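Thursday, 18 December 2025

3 min read

Term is nearly over and I spent the afternoon in the playroom, sorting the last shelf before we close. Blandine Ferrand wants the toys listed by the end of the week so she can order for March. She has given me 500 to spend and a catalogue from Lindurico with half the pages turned down. I would sooner see what we have first.

I started with the play kitchen, where everything ends up.
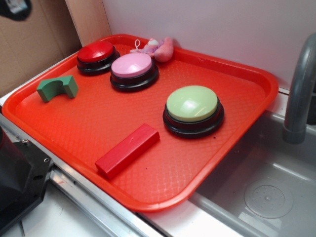
Playroom

The red tray was by the toy sink with the three buttons on it, the red, the pink and the green. The little pink soft toy with the string loop had got in behind them. I wrote down the buttons under "games" and then crossed it out and put "sound and touch", which is the heading Blandine uses. The tray I put under "kitchen". It is a good tray, with a raised rim, and I don't want it going off to the craft cupboard again.

There were specks of dirt on it, so I added it to the washing list. Had tea at 4. Rang Panon about the missing chair feet and was told to ring back after Christmas.

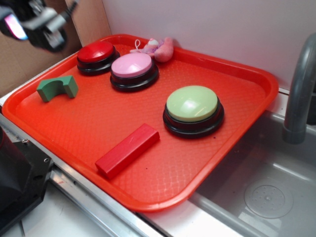
Buttons, blocks and the pink soft toy on the red tray.

The two blocks are a nuisance to list. The green arch and the long red one look to me as if they come from different sets. We had a box of 60 from Nautiyal once and I have not seen the lid for a long time. I have put them down as "blocks, odd" for now. The red one has a few scuffs but will do another year.

Blandine thinks we should replace the sink as well. I said no. The tap is fine and the children like it.

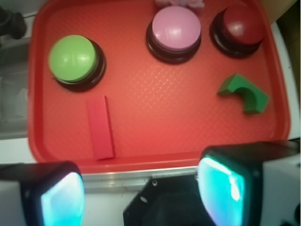 The tray again, with the arch block near the dark red button.

Left at 7. It was raining and the bus was late. Must remember to take the Mitik catalogue back tomorrow and ask about the lids.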